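Setting Up a Simulated Arm Cell for Tidying a Sofa
Student project report, Osten Robotics Laboratory course 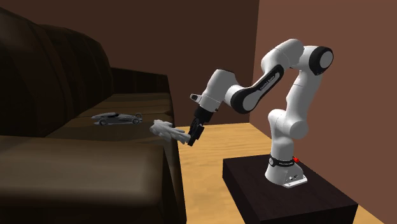 The goal of our project was to prepare one simulated cell, named Lenimeck, so that other groups can use it without repairing it first. The cell has one arm on a fixed pedestal, a sofa, and small objects which the arm must pick up. We received the cell from the July course, and it did not run well.

The first problem was the base position. In the old file the pedestal was too far from the seat, and the arm had to stretch almost straight to reach the back cushions. We moved the pedestal 20 cm closer and turned the base 45 degrees. After this the elbow stays high and bent in most of our test poses, and the planner finds a path more often.

The second problem was contact. The cushions have many curves, and the collision shape from the Vovlow model library was only one big box. The gripper stopped in the air, because it "touched" a surface that was not there. We divided the sofa into 8 smaller shapes – this was slow work by hand, but the simulation speed did not suffer much.

The third problem was the light object. It has a crumpled or folded shape, and with the default friction it slipped from the fingers or jumped away at closing. We lowered the closing speed and raised the finger friction in small steps. The toy car needed no change, only a lower approach.

For maintenance we wrote a short start routine. Before each session the user must reset the arm to the home pose, open and close the gripper 3 times, and compare the joint values with the saved file. If one value is different, the user should load the Gyamfi backup and not correct the joint manually. We made this mistake ourselves and lost an afternoon.

One fault remains open. After a long session the wrist sometimes turns the long way around before a grasp. We suspect the joint limits, but we could not prove it yet.

Comments (3)

mk_lab2: Did you keep the old pedestal position somewhere? Our group still needs it.

Author: Yes, it is in the folder "old_base", together with the box shape.

tallow: We have the same wrist problem in the shelf cell. Restarting the planner helps for a while.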